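RITIS BENCH CONTROL — COURSE NOTES
Unit 4: From camera frames to gripper commands
Revised April 2018

4.1 Scope

Unit 3 dealt with joint-level control of a single arm. In this unit the arm is treated as a device that accepts a target pose and either reaches it or reports a fault. The subject is the software that sits above: two camera streams, a shared model of the table, a planner for two arms, and the logic that decides when to close the fingers.

All exercises run on the Pultwood stack. Redton is used only for playback of logs. If you have not yet rebuilt your workspace with the Unit 3 patches, do so before reading section 4.4, as the message names changed.

4.2 Frames

There are five coordinate frames to keep track of: table, left base, right base, fixed camera and wrist camera. The table frame is the reference for everything the planner stores. The two bases and the fixed camera are related to it by constant transforms, loaded at start-up. The wrist camera is different. Its pose must be computed from the joint readings at the time the image was taken, so each image carries a time stamp and the transform is looked up at that stamp. Using the latest transform instead is the most common fault in submitted work, and it shows as an object estimate that slides across the table while the arm moves.

4.3 The fixed view

The fixed camera gives the planner its obstacle map and a first guess at where things are. It does not give a good grasp pose. Large areas of the table can be hidden by the arms, and which areas these are changes with every motion. 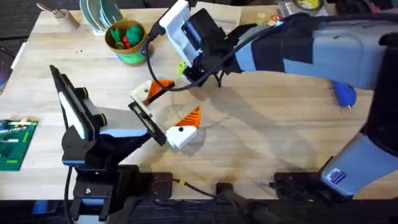
Figure 4.1. Fixed camera view. The forearm on the right hides part of the blue handheld item beneath it.

Two rules follow for the map update:

(a) A cell hidden by an arm keeps its last known state. It is not cleared.
(b) Pixels belonging to an arm are masked before segmentation, using the arm model rendered at the current joint angles. Grow the mask by 15 pixels to allow for calibration error and for cables, which are absent from the model.

Shadows cause a further problem. An arm over pale wood throws a soft, wide shadow, and a plain brightness threshold will report it as an object. Segment on hue and saturation first and use brightness only to settle doubtful regions. Open containers should be entered as one obstacle up to the height of the rim; their contents are handled separately.

4.4 The wrist view

Once the gripper is above the target, control passes to the wrist camera. The sequence is:

1. Move to the pre-grasp pose with the fingers open.
2. Detect the target in the wrist image and fit its long axis.
3. Rotate the wrist until the closing direction is at right angles to that axis.
4. Correct the sideways error until the target is centred between the fingers.
5. Descend, close, and check the finger gap.

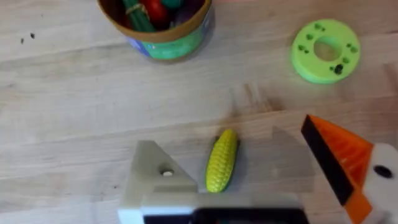 Step 2 needs a mask for the gripper as well. The fingers and housing stay in nearly the same place in the image, so a stored mask for each finger opening is enough, and the loader interpolates between them. Note that colour alone will not separate a yellow target from an orange finger under poor light. Check the distance from the mask edge too.

For long objects such as the toy corn, fit the axis to the body and leave out any part of a different colour. Including the husk shifts the centre towards one end and the grasp will be off balance.

The finger gap in step 5 is returned in encoder counts. Fully open reads 1510 and an empty close reads 36. Treat any settled value over 604 as a failed close and return to step 1. A value between the empty reading and this limit is accepted, subject to the motor current test in the Ogilvie driver notes.

4.5 Two arms, one table

The planner reserves space by swept volume. Before an arm moves, the volume it will pass through is checked against the volume held by the other arm. If they meet, the later request waits. A waiting arm must hold its pose and keep its reservation — releasing it early was the cause of the deadlock reports last October.

4.6 Exercise

Write the map update node using rules (a) and (b). Run it on the supplied log and plot the position estimate for one object that becomes hidden and is then seen again. Submit the node, the plot and a short note on any jump in the estimate.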